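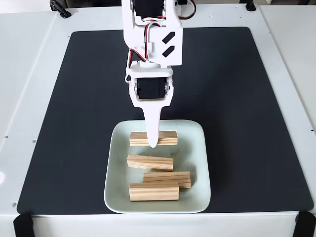
Why Do We Eat Off Plates, Anyway?

By the Humley Kids Page
28th November
912 shares | 30 comments

I was setting the table the other night when a question popped into my head and would not leave. Who decided we should eat off plates? I mean, you could just put your sandwich on the table. (Please don't tell your grown-up I said that.) So I went digging, and I found out way more about plates than I ever expected to know!

Let's go back a long, long time. Before people had plates, they used whatever was handy. Big leaves work really well. They're flat, they bend up a little at the sides, and you never have to wash them. In some parts of the world people still serve meals on banana leaves today, and I think that sounds like a great way to eat.

Then there was bread. In Europe in the Middle Ages, people at feasts often ate off a thick slice of stale bread called a trencher. The gravy soaked right in, and when the meal was over you could eat your plate, or it might be given away to somebody hungry, or to the dogs. Later on, trenchers were made of wood, and lots of those were square! So if you've ever thought a square plate looks modern and fancy, the idea is hundreds of years old. Some wooden ones even had a little hollow in the corner for salt.

Okay, but what about the hard, shiny plates in your kitchen? Most of those are ceramic, and ceramic starts out as clay. Clay is really just very, very fine bits of rock mixed with water. You can squish it and roll it and press it into a shape, and it stays that way. Let it dry and it gets stiff, but it's still weak. Drop it in a bucket of water and it'll turn back into mud.

The big change happens in a kiln, a kind of super-hot oven. Your oven at home might bake cookies at 350 degrees Fahrenheit. A kiln can go past 2,000! At that heat the clay changes for good, and you could soak it for a year and never get mud again.

The shine is called glaze. It's a mix of ground-up minerals and water that gets brushed on, or poured, or the whole plate gets dunked in it. In the kiln the glaze melts and turns into a thin coat of glass. So your dinner is sitting on glass that's stuck to baked rock. I can't stop thinking about that.

Color is the funny part. Glaze often looks nothing like its real color until it's been fired. A bit of copper in the glaze can come out green, and cobalt makes a deep blue. Back in May I painted a bowl at a pottery place called Kima, using a glaze that looked chalky pink in the jar. It came out of the kiln dark red, and I love it.

Want to try being a plate maker? You'll need some air-dry clay, a rolling pin and a real plate to copy. Roll the clay out until it's as thick as a pencil. Lay plastic wrap over your plate, press the clay down gently on top, and ask a grown-up to help trim the edges. Leave it alone for 4 days. Then paint it any way you like! Air-dry clay isn't safe for food, so use yours for coins or marbles or your best rocks.

2,824 views

More from the Kids Page
Why Is a Fork Called a Fork?
How Soap Chases Grease Away
The Great Spoon Race at Lusirum Park
Make a Paper Cup That Holds Water
Rizk Street Bakery: Where Does Crust Come From?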